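Weltenow
Products / Mixers / Jatari 8

Jatari 8 Compact Live Mixer

In stock. Ships with power supply and printed manual.

The Jatari 8 is an analog mixer for solo acts, duos and small bands who run their own sound. It has eight channels, two monitor sends, one built-in reverb and a headphone output loud enough to use next to a drum kit. There is no screen and no app. Every control has its own knob or switch on the top panel, and the panel is laid out so that you can read a channel from top to bottom without looking anything up.

It replaces the first Jatari, which we stopped making last year. If you own the older model, the section called "Changes from the first Jatari" further down lists what is different.

Inputs

Channels one through four take a microphone or an instrument on a combo jack. Each has its own gain knob, a pad switch, a low cut switch and a phantom power switch. On the first Jatari phantom power was one switch for all channels, and many customers asked us to split it up. You can now run a condenser microphone on one channel and an old ribbon microphone on the next.

Channels five and six are line inputs with a high impedance switch, so a passive bass or an acoustic guitar with a passive pickup can go straight in. Channels seven and eight are set up as a stereo pair for keyboards, a drum machine or backing tracks. If you plug into the left jack only, the signal goes to both sides in mono.

There is also a small stereo jack for a phone or music player. It goes to the main outputs only and has its own level knob. It does not use up a channel.

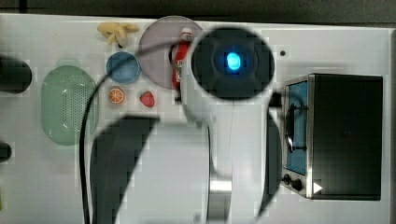
All of the input jacks are on the top panel except the stereo music input, which is on the front edge next to the headphones. We tried a version with the jacks on the back. It looked neater on a desk, but on a dark stage people had to pick the mixer up to see where things went, and cables came loose when it was set down again. The top panel won.

Equalizer

Each channel has a three-band equalizer. Low and high are shelves. The mid control is centered at 800 Hz on the first four channels, where it is useful for taking the boxy sound out of a vocal or an acoustic guitar. The knobs have a center click. The range is modest on purpose. You can fix a dull microphone or a boomy room, but it is hard to make something sound terrible by bumping a knob with your sleeve.

The stereo pair has low and high only.

Monitor sends

Monitor A and Monitor B are both taken before the channel fader. Moving a fader during a song does not change what the singer hears. Each send has a master level knob and a mute button, and each output is balanced.

If you only need one monitor mix, a switch beside Monitor B moves that send to after the fader so you can feed an outside effect or a recorder. The switch is recessed. Use a pen or a guitar pick to move it.

Reverb

The reverb has 4 settings: small room, large room, plate and long hall. A knob on each channel sets how much of that channel goes to it, and one return knob sets how much comes back to the main mix. A second, smaller knob sends reverb to Monitor A. Monitor B is always dry.

A standard footswitch can be plugged into the back to turn the reverb off between songs, when you talk to the audience. Any momentary footswitch with a plain quarter-inch plug will work. Latching footswitches also work, but the light on the panel may show the opposite of what you expect.

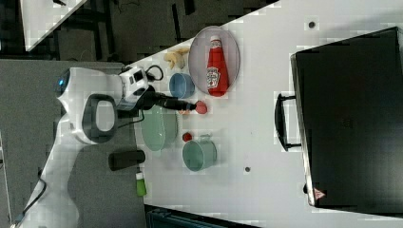
Robot arm on the left, with a ketchup bottle on the plate at the upper right.

Outputs

Main left and right are on locking connectors on the back panel, with a second set of quarter-inch jacks wired to the same signal. You can use both at once, for example to feed the house system and a pair of powered speakers behind you. A mono switch sums the two sides for venues that only give you one line.

The headphone output follows the main mix unless you press the solo button on a channel. Solo affects the headphones only, and the audience will not hear anything change.

The USB port on the back sends the stereo main mix to a computer and brings a stereo signal back into the last two channels. It does not send separate tracks for each channel. If you need to record every input separately, look at the Palacios interface, which was made for that job and has no live mixing controls.

Build

The case is folded steel with plain wooden sides that come off with a hex key. The key is taped inside the lid of the box. With the sides removed, the Jatari 8 can be set into a pedalboard or a small flight case. The knobs are bolted to the panel as well as soldered to the board, so a knock on a knob is taken up by the metal and does not crack the solder.

It weighs nearly 8 pounds with the wooden sides on. The power supply is a separate block on a long lead with a locking collar. We know some people prefer a power supply inside the case. Keeping it outside lowered the noise on the microphone channels, and it means a failed supply can be swapped in a minute. Spares are listed at the bottom of the page.

The mixer has no fan.

Setting up for the first time

Turn the main faders all the way down before you switch on. Plug in your microphones and instruments, then turn on phantom power for the channels that need it. Have each person sing or play at the level they will use during the show, and raise the gain knob until the green light on the channel is on most of the time and the red light stays off. Then bring up the channel fader to the mark, and the main faders last.

Do the monitors before the main speakers. It is easier to hear what the stage needs when the room is quiet, and you will often find you can run the main speakers lower afterward. 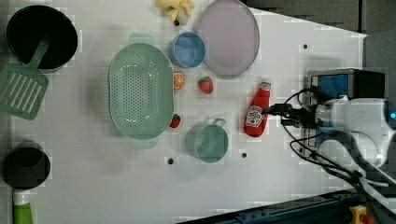
If you hear a hum, unplug the channels one at a time until it goes away. The stereo input is a common source when a laptop is running from its charger. A ground lift switch for that input is on the underside, near the front left foot.

When you pack up, turn the main faders down, turn phantom power off and wait a few seconds before you pull any microphone cables.

Changes from the first Jatari

Phantom power is now switched per channel.
The reverb has been redesigned. The old echo setting is gone.
The headphone amplifier is taken from our Turkov headphone box and is a good deal louder.
The level meter now shows the main mix before the mono switch.
The footswitch jack has moved from the front to the back.
The wooden sides are a different size and will not fit the first model.
The old power supply will not fit the new mixer. Please do not try to force it with an adapter.

Repairs and parts for the first Jatari are still available. Write to the service address with the serial number, which is on a label under the unit.

Notes from the designer

Jacobus Mkhize drew up the Jatari 8 and mixed with the early units himself before the panel was settled. These are from his notes for dealers.

"I play in a trio and we have never had a sound person. One of us has to reach over in the middle of a song and turn something down. That is why the faders are where they are, along the front, and why the mutes are big. I wanted to be able to hit a mute with the side of my hand while holding a pick.

"People ask for compressors on the vocal channels. We built one with compressors. The trouble was feedback. Players would turn the compressor up, the quiet parts got louder, and the monitors started to ring. In a small room with no engineer it caused more problems than it solved, so I took it out. If you want compression on a vocal, use the insert jack on channel one or two and set it gently."

Common questions

Can I use it with battery power?
Yes, with a power bank and the right cable, as long as the bank can supply the voltage printed next to the power jack. Run time depends on the bank and on how many channels have phantom power on. Test it at home before you play a street corner.

Will it fit in a rack?
Not without a tray. There are no rack ears and we do not plan to make any.

Can two mixers be linked?
Yes. Run the main outputs of one into the stereo pair of the other. You lose those two channels on the second mixer, and the monitor sends are not shared.

Is the reverb stereo?
Yes on the main outputs and headphones. It is mono in Monitor A.
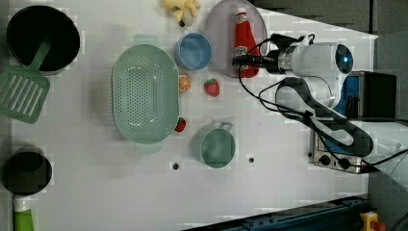

Does the USB port work without a driver?
It does on current Mac and Windows computers. Phones and tablets usually need a powered adapter.

Can I leave it switched on?
It will not be harmed, but the case gets warm to the touch around the power jack. Leave some air behind it.

In the box

Jatari 8 mixer with wooden sides fitted
Power supply with locking lead
Hex key
Printed manual
Strip of write-on tape for the channel names

Spares and extras

Replacement power supply
Set of knobs, gray or black
Wooden sides, oiled or painted
Padded bag with a pocket for the power supply
Dust cover

Warranty

The Jatari 8 is covered for 2 years from the date of purchase. The warranty covers parts and labor and passes to the next owner if you sell the mixer with its receipt. Faders wear with use and are not covered after the first year, but they are a standard part and any repair shop can fit them. Spilled drinks are not covered. If it happens, unplug the mixer right away and write to us before you switch it on again.

Page updated 28th March. The reverb footswitch wiring diagram has been corrected in the manual download.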